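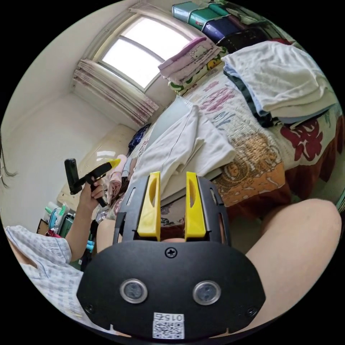

Page last changed: 22/05/2026

Gurnatari House Residents' Group
Minutes of the bedrooms and linen meeting

The meeting opened a little later than planned, as the kettle was slow and everyone wanted to finish their tea. Apologies were read out and accepted. The chair thanked all those who had come along, especially those who had walked over from the Pacheco side in the drizzle.

1. Minutes of the last meeting
The January minutes were agreed, with one small correction: the spare pillows went to Futwood and not to Tritadwood, as had been written down.

2. Small bedroom
This took up most of the evening, and happily so, as there is a good deal of affection for that room. It was felt that the arched window is still the nicest thing in it, and that whatever else is done the bed should stay where the daylight falls on it. Several members said how pleasant it is to stand there and fold things, with the towels stacked to one side and the quilt spread out underneath.

A suggestion that the patterned quilts be swapped for plain ones was talked over at some length (rather warmly at times!) and was not taken up. The general feeling was that plain covers would be easier to match but a good deal less cheerful. The Hello Kitty bedding was mentioned fondly and will stay in use.

Agreed: no change to the quilts this year. To be looked at again if any of them become too worn to mend.
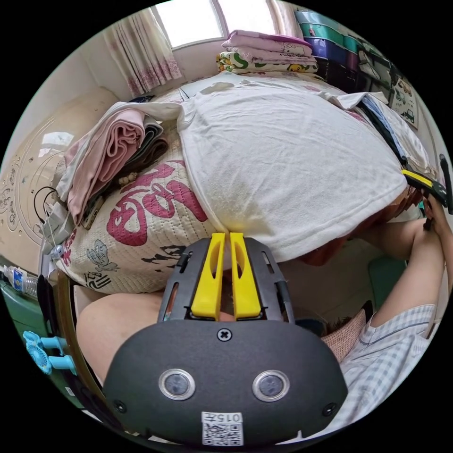

3. Folding and sorting
We went back over the way the folding is done, as there had been some muddle about it. It was agreed that large white pieces be shaken out and folded first, while there is still room on the bed, and that the small cloths be put in a pile of their own. Anything marked or stained should be put to one side for another wash before it goes away. One member asked that beads and other little bits and pieces be taken off the bed before folding begins, having lost a bracelet in a pillowcase in 2018 and not seen it since. This was thought very sensible.

There was also a longish chat on whether sleeves should be folded behind or across the front. No vote was taken and members may please themselves.

Action: the secretary to write out the folding order on a card, in large print.

4. Storage boxes
Members were pleased with the stacking boxes against the wall, and the teal ones in particular were praised. The difficulty is that what is wanted always seems to be in the lowest box. After some discussion it was agreed that winter things should go at the bottom of the stack and everyday bedding nearest the top.
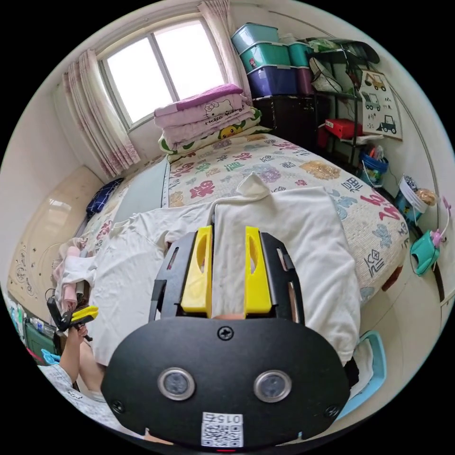 It was also agreed that labels would help, as long as they can be peeled off again without leaving a sticky patch. A roll of 499 was offered at a good price, but the meeting thought this far more than we could ever get through, and a packet of 30 will be bought instead.

5. Money
The linen fund stands at £158. The labels will come out of this, along with a reel of white cotton and some new needles. The rest is to be kept back for towels.

6. Any other business
Tritadwood have asked whether we could spare any blankets. It was agreed to go through the cupboard on the landing first and then write to them, with our good wishes.

A member asked whether the bedroom window might be cleaned on the inside before the next meeting. Two people kindly offered and will settle the day between themselves.

Thanks were given for the ginger cake. The date of the next meeting will go up on the board in the hall.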